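Dell tower rebuild, a few notes as I go. Going to keep this in one thread so I can find it later.

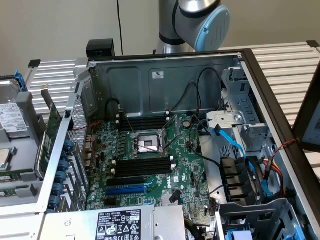 1/ Socket is open, lever's up, pins look straight from what I can see. Going over them with a torch before any CPU goes near it. Paid 530 for the whole tower so I'm not bending anything.

2/ Toshiba drive is out and sitting beside the case in its tray. Everything on it was copied last night. 3636 files, mostly scans from the Enitz job.

3/ Memory next. Slots above and below the socket. Afroza Kodikara says fill the ones furthest from the socket last, but I'm checking the manual for the order.

4/ Replacing the coin battery while I'm in there. The clock kept going back to January every time I pulled the plug.

5/ Dirk Schmieder asked about thermal paste. Small dot in the centre, let the cooler spread it. I've got a tube of the Kosidel stuff left over from the last build.

6/ Blue expansion clips are stiff on these. Push from the inside with your thumb. Don't use a screwdriver, I snapped one that way in September.

7/ Stopping for tea. If anyone has a spare drive tray with the blue handle, message me. I need 2 and can pick up or pay postage.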